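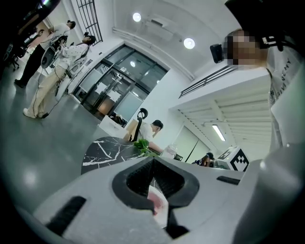
Selamawit had the old gripper in the morning and the new one after lunch. The rule was the same for both: 80 tries each, and no talking about which one you liked until Hartmut had closed the notebook.

"The old one is heavy," said Gaurav.

"That is talking," said Hartmut, and did not look up.

She closed the jaws and opened them again. The new gripper came from Ustitz, in a box with too much paper in it, and its trigger was so soft that she often did not feel the moment when it took hold. With the old one her hand knew. With this one she had to believe her eyes.

At try 13 she dropped the piece. At try 20 she dropped it again, and she said a word in Amharic which her mother would not have liked.

"Did you pull too early?" Manju asked.

"I don't know. I think it was the same pull."

"Then write that it was the same pull."

By the end of the afternoon her wrist was not tired, and this surprised her. In the morning she had needed to stop and shake it. She stood beside Hartmut while he added up the new column. He added it two times, moving his pencil slowly.

"69," he said. "The old one had more."

"How many more?"

He turned the notebook so that she could read it. Then he closed it, and everybody began to speak together. Gaurav wanted the old one. Manju wanted the old jaws on the new handle. Selamawit put the new gripper back in its paper, then took it out again and tried the trigger one more time.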